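Spent the morning on the two-arm cell at Pletaldale. Writing up the setup here so I stop answering the same messages one by one.

Both arms bolt to the one black rail at the front. Tighten the rail first, then the bases. Do it the other way round and the bases pull slightly out of line, and you chase the error for a day.

Slotted duct runs under the rail. Power on one side, data on the other. Aurelio Zabala wired it with Drondetti connectors, which hold well but need a firm push.
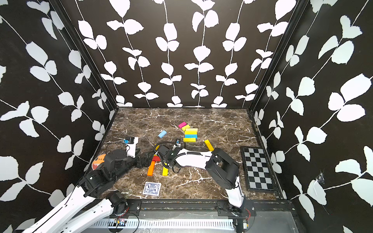

Base bolts get a torque check every 100 hours of running. Today one had backed off on the left arm. Redone with threadlock, paint mark across the head so the next person can see if it moves.

Elbow joint: 12 screws on ours, all the same length apart from the pair nearest the cable exit. Keep those two separate. A long one in the wrong hole will reach the gear case.

Wrist cable next. Leave a proper loop. We had it too short in July and the conductor broke inside the jacket – intermittent fault, only at full wrist roll. Lynch sent a replacement 49 cm long and we have had no trouble with that length.
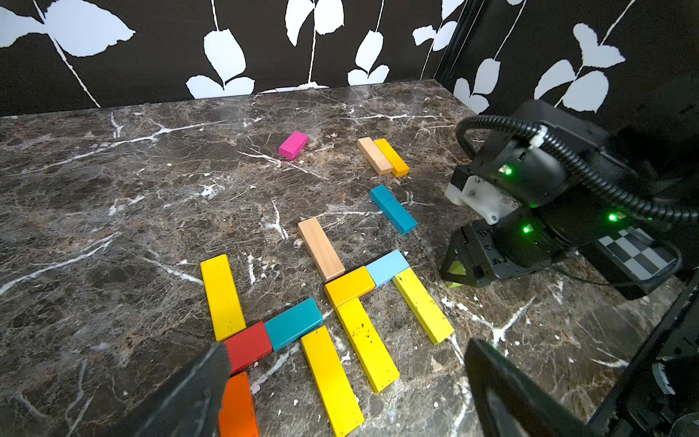

Calibration after any work on a wrist or a camera mount, even if you only took one screw out. Start with the jaws open and both arms parked. Look for the green lights on the far arm before you send a move; there are three of them in view from the wrist camera, on the upper joint, the wrist and the lower joint near the gripper. The checkerboard plate should be clean and flat. If a corner has lifted, replace it.

Wipe the worktop too. White specks and dust show up badly on the dark marble, and the vision software (Mastico, older build) sometimes takes a patch for an edge.

Blocks get chipped with use. Some of the yellow ones are speckled with dark spots already. We leave them in until the grip test starts to fail.

Still open: right arm has a little play in the shoulder. Within limits, but I have logged it. Spare bearing is on order, and I will post the strip-down when it arrives.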